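Minutes of the maintenance meeting, hand gripper pair, Flavano project
April, 13:00. Present: Sirkka Kinnunen (chair), Veikko Väisänen (minutes)

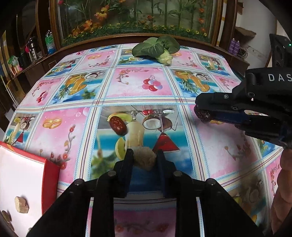 1. Finger pads
Veikko reported that the dark blue pads on the left gripper were changed after 1049 cycles. The old pads had become smooth at the tips, and stones were turning in the grip. With dates there was a different problem: sugar stays on the pad and collects dust. It was agreed to wipe the pads with a damp cloth after every sticky object and to let them dry before the next pick.

2. Pivot pins
One pin on the left linkage had side play. Veikko took it out, cleaned it and put it back with a new washer from Arruda. Sirkka asked if all the pins should be replaced together. Decision: no, but they are checked by hand every morning, with the fingers fully open and then fully closed.

3. Closing position
The two grippers did not give the same reading when closed. Right gripper is now set to 413, left gripper will be set to the same value when the spare spring from Gerkov has arrived. Until then the left one is used for hard objects such as stones, and the right one for soft objects such as dates.

4. Side screws
Two screws on the right gripper were loose last month. They were tightened again, with a small drop of thread lock. Sirkka reminded that the short key must be used, the long one gives too much force.

5. Log
The log in Fakent has no entry between cycles 1049 and 2049. Veikko will fill in what he has in his notebook.

Actions
Veikko: order four spare pads, complete the log.
Sirkka: ask Gerkov for the delivery date of the spring.

The meeting was closed at 13:40.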